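Huvura Workshop Tips
Print this page | E-mail this page

Looking After a Gripper That Does Computer Work
August 2020

I was against putting the arm on electronics at all. Our two-finger gripper had spent its life on dull jobs, and the sales sheet from Skaleck said it would take to cables and cards "with no special care." I have read a lot of sales sheets. What follows is what we do to keep it going, and I still think a person with small hands is quicker at half of it.
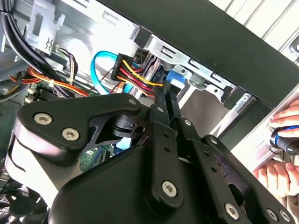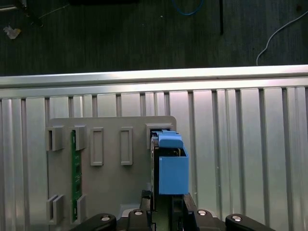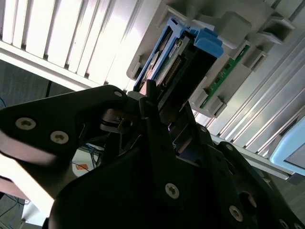

Macario Xolalpa still doubts that any of the upkeep matters as long as the fingers close square, and he would rather run the thing until it complains. I've gone back and forth on that. My own list is below, and you can skip what doesn't suit you.

Check the screws cold. Go over every screw on the links with a hand key before the first job of the day. Snug is enough. I used to put threadlocker on all of them and spent a miserable afternoon in February getting them out again.

Wipe the fingertips. Use a lint-free rag and a little rubbing alcohol. Skip the spray cleaners, whatever the can promises. They leave a film, and then a card slides when you lift it.

Turn the force down further than you think. The number on the screen is what the controller asked for. What the tips really do is another matter, so try it on a dead card first and look for marks on the edge. A wire bundle wants less again. If the grip leaves a dent in the insulation, go lower.

Don't trust the zero. Ours drifts. Close the fingers on a feeler gauge once a week and write down what the readout says. The log that came with the controller claims to do this for you, and I have yet to see it catch anything.

Grease the pins sparingly. The booklet says every 2000 cycles. We do it at 1000, a dab on the end of a toothpick, and wipe off what squeezes out. Grease near a circuit board is asking for trouble.

Mind the camera. Bump it and every pick is off by a hair, and you'll blame the fingers. Put a paint-pen line across the mount and the bracket so you can tell at a glance if it has shifted.

As for the Darnen "tune-up kit" - save your money. It's a rag, two keys and a tube of the same grease.

Reader comments

Senad Halilović: We got to 3781 cycles on the factory grease before a pin started to squeak. Not saying you should. Just saying the booklet is cautious.

Aldana Ulloa: The paint-pen line is good. I put one across the big screws too and now I only reach for the key when a line has moved.

Blagoje Kos: Which alcohol? The 70 percent stuff leaves streaks on ours.

Krum Ivanov: Blagoje, use the stronger one and let it dry before you close the fingers. Also I bought the kit. The rag is nice.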